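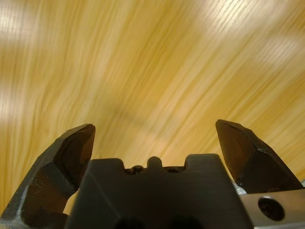 Open fingers over the table at the Corkix open day.

Reports > Visits > Robot workshops

We use cookies to remember your settings. Accept | Manage

2021-02-04

I finally made it to the Corkix open day in Hornberg, after missing it last year, and I spent nearly the whole visit at one table! There were 8 stations on the sheet they hand out at the door and I saw 3 of them properly, so if you came looking for the paint booth, sorry.

My table was the cloth cell. Two arms, one wooden tabletop, and a technician who clearly loves a torque wrench. I'd asked about upkeep (we run a small folding cell ourselves and ours gets looked after whenever somebody remembers), and she went straight to the fingers. They come off every 36 hours of running, get wiped, get checked for play, and go back on with the screws tightened in the same order each time. She keeps the order on a card taped inside the tool drawer. I copied it down.

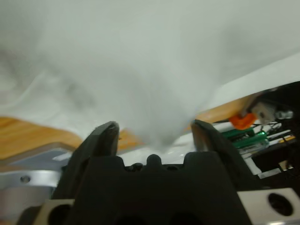

White cloth close up at the gripper, with the wiring and circuit boards off to the right.

Cables were her other big subject. In January they had a stoppage that took ages to find, and it was a connector that had worked itself a little bit out. Now the wiring gets a gentle tug test before the first run of the day, and any plug that moves gets written up in the log. The log had 47 entries when I flipped through it, mostly one line each, which is a lot more than ours (ahem).

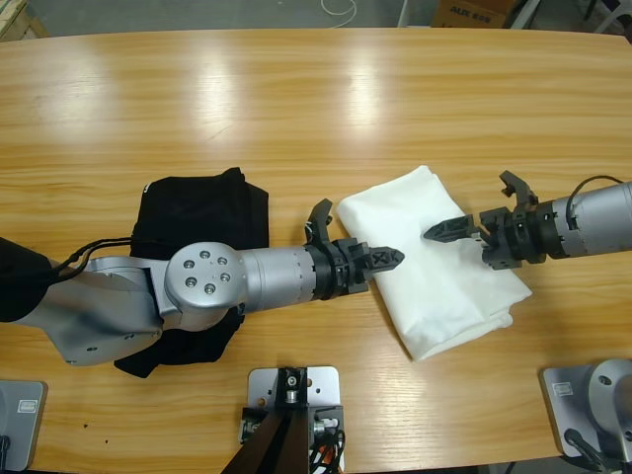
What I really wanted to know was how they keep two arms from bumping into each other, as that's our headache back at Gulasby. The answer is mostly patience. They teach one arm at a time at low speed, then bring in the other and slow everything down again wherever both grippers have business with the same piece. With the two of them coming in from opposite sides on one folded white cloth, the fingers end up really close together, and those are the spots she goes over again after any finger change. The cable needs enough slack for the full reach too, and she likes to see it loop over the arm on its way to the joint. Ours is pulled much too tight, I'm fairly sure.

She also rechecks the base bolts whenever an arm has been moved, and then runs the taught positions with no cloth at all before trying a real one.

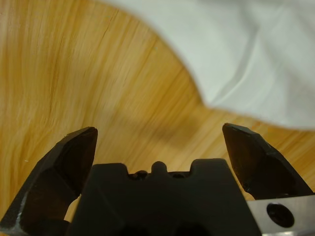 After that comes a slow run with a single cloth, and if the fingers close where they should, the speed goes back up in steps. The whole routine fits in before lunch, she told me, unless a position has to be taught again.

I meant to see the Ginting stand afterward but the line was out the door, so I had a coffee and a very good cheese roll and caught the early bus. The tightening order is going up inside our own tool drawer this week.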